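May 24, 2018

Sample room, Clammont wool coat, second round.

The collar again. Margit Kocsis cut the undercollar on the bias yesterday and it rolled the way a collar is supposed to roll, so naturally I steamed it flat on one side before lunch. Recut from the leftover Gelier melton. We have enough for one more mistake, and I know whose it will be.

Shrinkage test on the Veres twill: marked a 400 mm square, washed, tumbled on low, measured 388 one way and 396 the other. The mill's sheet says "minimal." I have written "minimal" on a sticky note and put it on the jeans that no longer close on the fit form.

Pocket bags. Tried the cheap poly lining from Plolham against the cotton. The poly slides nicely and also slides out of the seam when you put keys in it. Four stitches per centimeter held better than three, but the fabric frays right behind them, so all we've done is move the hole. Going with cotton. Margit said this in August and has been kind enough to mention it only twice.

Buttonholes: ran a strip of practice ones in the melton with the heavier thread. The first few look chewed. Dropping the top tension and putting tear-away underneath fixed most of it. Settings are penciled inside the machine lid – please do not wipe the lid.
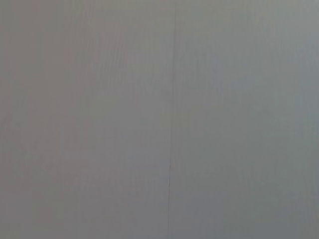 Hem came out uneven on the left side by the width of a finger. I blamed the form, then the floor, then let the coat hang for an hour and measured from the hanger. It was the cutting. Next one hangs overnight before anyone goes near it with chalk, me included.

Costing, as it stands: the button quote is for 3,393 pieces, a number I have stopped asking about, and we need 300. Margit will call and see if they split a bag. If they won't, every coat this winter gets spare buttons, and so do our relatives.

To do: recut left front, press collar (Margit, not me), order cotton pocketing, find the good chalk. The blue one does not brush out of the melton. Tested on my own sleeve.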